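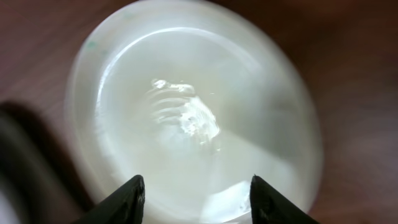

Your kidneys are a pair of filters, each one no bigger than your fist, and they are among the hardest-working organs you own! All day and all night, blood flows in through one large vessel, gets cleaned, and flows out again through another. What is left over becomes urine. To get a feel for how little fluid we are talking about at any one moment, think of a shallow layer of clear liquid in the bottom of a white plastic cup, with ripples running across it. A working kidney makes a very small amount of urine each minute, far less than that layer, and yet it never really stops, so by bedtime the total is enough to fill several cups.

Chapter 11
When the Kidneys Need Help: An Introduction to Dialysis

7 Dec 2021
By the Grakell Health Textbook Team

In Chapter 10 we followed a drop of blood through the healthy kidney. Now we come to a question that students always ask, and it's a great one: what happens when the filters wear out?

Kidney disease usually creeps up slowly. A person may feel fine for years while the tiny filtering units are being lost one after another. Then come the tiredness, the swollen ankles, the itchy skin, the food that tastes of metal. Waste that should have left the body is still going around and around in the blood. When very little kidney function is left, the person needs either a transplant or dialysis.

Dialysis is a way of cleaning the blood with a membrane, a thin sheet with holes so small that water and waste can slip through while blood cells and most proteins stay behind. The idea is simple and rather beautiful. Put blood on one side of the sheet and a carefully mixed fluid on the other, and the waste drifts across by itself, from where there is a lot of it to where there is little (you met this in Chapter 3 under the name diffusion).

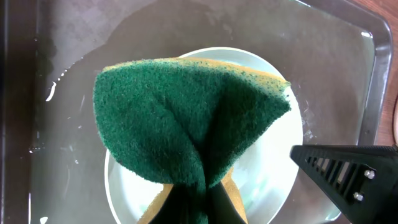 Fig. 11.1 A folded kitchen sponge, green scouring layer and tan foam, over a white plate.

There are two main kinds. In hemodialysis, the blood travels through tubing to a machine, passes through a filter, and returns to the body. In peritoneal dialysis, the membrane is one the patient already has: the lining of the belly. Fluid is run in through a soft tube, left to sit for a few hours, and drained out again, carrying waste with it. 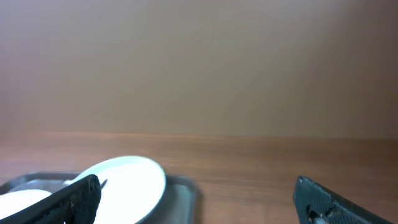 Many people do peritoneal dialysis at home, and some do it overnight while they sleep. Clean hands and a clean work surface matter enormously, as germs that get into the tube can cause a serious infection of the belly lining. We'll look at the warning signs in Section 11.4.

Before reading on, go back to your notes on diffusion and redraw the diagram with blood on the left and dialysis fluid on the right. Mark which way the waste moves. Keep the drawing handy, as you will be adding water and salt to it in the next section.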